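About us

Welcome to Damside, and thank you for stopping to find out who we are. We are a shared workshop and making school on the edge of Plaston, with benches to hire by the day or the month, evening courses for people who have never picked up a soldering iron or a bookbinding needle, and a kettle that is rarely allowed to cool down. If you have a project that has outgrown the kitchen table, you are very much the sort of person we had in mind when we opened.

It all began with Kane Doolan, who had spent a good many years repairing clocks and radios in his mother's garage and had run out of garage. He asked a few friends whether they would go halves on somewhere bigger, and the few friends asked a few more, and in the end there were 7 of us standing in a draughty old building with a torch, trying to imagine where the benches might go. The first winter was mostly painting. We got through a frightening amount of white emulsion, and some of us still have the jumpers to prove it.

We kept what we could of the place. People often ask whether the brick was our idea, and we have to admit that it was there long before us — we only cleaned it, a patch at a time, with soft brushes and plenty of grumbling. These days we have 528 square metres over two levels, and we are fond of every one of them, even the awkward corner by the back door.
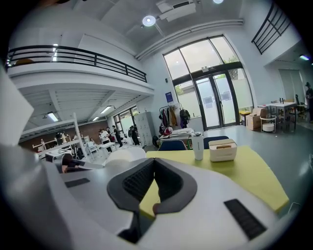

Our main hall is where nearly everything happens, and it is the first thing visitors see when they come in from the street. We wanted it to feel like a room you could spend a whole day in, so we left the height alone and kept the walls pale, and put the mezzanine, with its black railing, along one side. Underneath it the ceiling comes down lower, with white slats and good bright light panels, and the white work tables are there against a backdrop of red-brown brick. It is a cosier spot for close work, and regulars tend to drift towards it. Out in the open part you will find the yellow-green table with the navy-blue chairs, and that one belongs to everybody. Sit there to eat your sandwiches, sketch something out, or ask the person opposite how on earth they got their hinges to line up. A surprising number of our courses were first dreamed up over lunch.

Membership is simple, or as simple as we can make it. A bench costs 45 pounds a month, which includes the heating, the shared hand tools and as much tea as you can drink. Members may leave unfinished work with us between visits, as long as it has a name on it and does not drip. If you would like to try things out first, come along to one of our open afternoons and somebody will find you a stool and something to do.

We also work with local schools and small firms. Qudah, who make lamps just over the river, built their very first models at our benches and still come back to teach our wiring course every April. Our own teaching programme is called Stusance (the name came out of a long evening and a bad game of word tiles, and it stuck), and more than 500 people have now been through it, from school leavers to a retired dentist who carves the most beautiful spoons.

We try to be good neighbours. We stop the noisy machines in the early evening, we lend out our trestles for street parties, and we put our clean timber offcuts in a crate by the door for anyone who can use them — please do help yourself when you are passing.

If you would like to look round, just ring the bell during opening hours and ask for Kane, or for whoever is nearest. There are bicycle racks in the yard, and the entrance from the lane is step-free.

Page last updated February 27, 2019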